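Subject: Re: [Prindton-tables] Black cloth behind a light table?
From: Augustina Tsikata

On the December thread someone asked how the black cloth and the light wood top go together, and then the quoted message below came in with more of the same. I'll take the questions in order. My answers are for the small table with the two holes in the top. 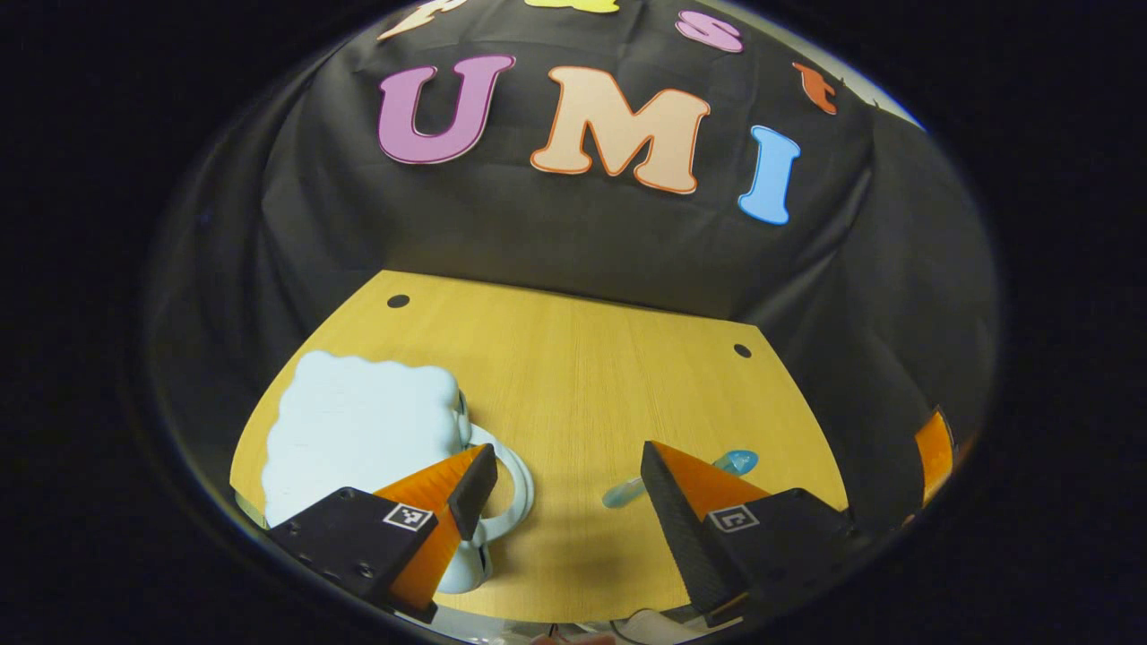
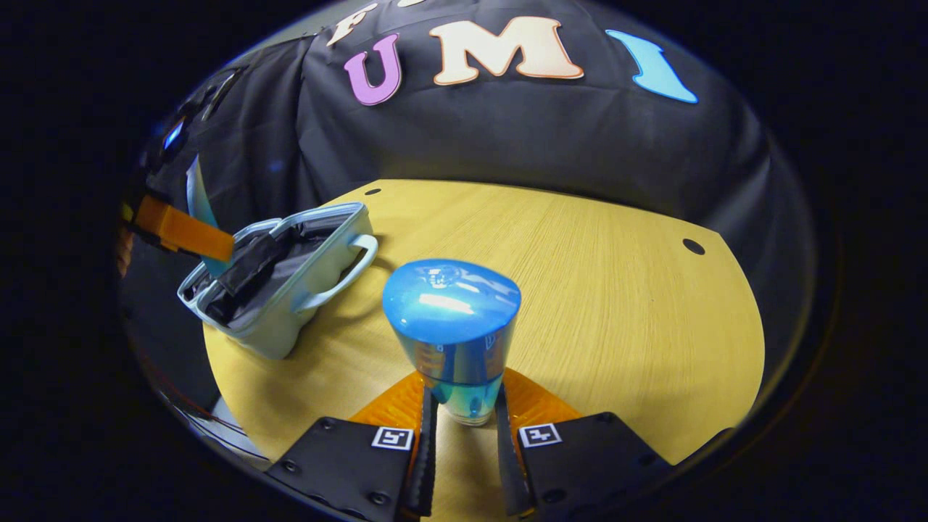 BACKDROP

The cloth goes behind the table and down both sides. I hang it in loose folds on the frame and leave it that way. I tried pulling it tight and every crease from storage showed. It needs to be wider than you think. Mine is two lengths of the same cloth from Fliswood, overlapped at the back, and I would buy a third if they still carried it.

Black picks up lint from everything. Go over it with a tape roller once it is hanging, and do the sides too. Don't iron it on a high setting. One of mine has a shiny patch now.

LETTERS

They are cut out and pinned to the cloth. Pastels read well against black, and the thin darker outline helps them from a distance. I pin from the back wherever I can reach. Each letter gets a pin high and a pin low, or it will tip. Some of mine lean and I have stopped fixing them.

Store them flat. I keep them in a Pruma folder with paper between the layers. A box is fine if nothing heavy goes on top, but the corners bend and they don't come back.

TABLETOP

It is bare wood to look at, but there is a matte finish on it. I wipe it with a damp cloth and dry it right away, along the grain. I do not put a tablecloth on it. Pale things look fine on it if the black is behind them. For one strong color I like blue. Glossy pieces pick up a bright spot from the lights, so turn them or move the lamp before you start shifting everything else.

The holes were there when I got the table. I leave them open. If you want yours filled, Apaza sells plugs, but measure first, mine would have needed two different sizes.

TRANSPORT

Cloth on the bottom of the bin, letters folder on top, lamp cord in its own bag. The legs come off the table and get tied together. It all fits behind the front seats.

Augustina

> I'm trying to get my display ready and have a few questions for
> whoever has the light wood table with the black cloth.
>
> 1. Is the cloth one piece, and does it go around the sides?
> 2. How do the letters stay on? I used double-sided tape and
> they were on the floor in 19 minutes.
> 3. Do you put anything over the wood? Mine has a couple of
> water rings and I'd like to hide them.
>
> I have room for three tables but only one will get a backdrop,
> so I'd like to get that one right. Also happy to trade a folding
> chair for spare black cloth if anybody has some.

P.S. On the water rings, I missed that on first reading. Set something over them for now and refinish the top when you have time. I have no spare cloth, but post the chair as its own message and someone will want it.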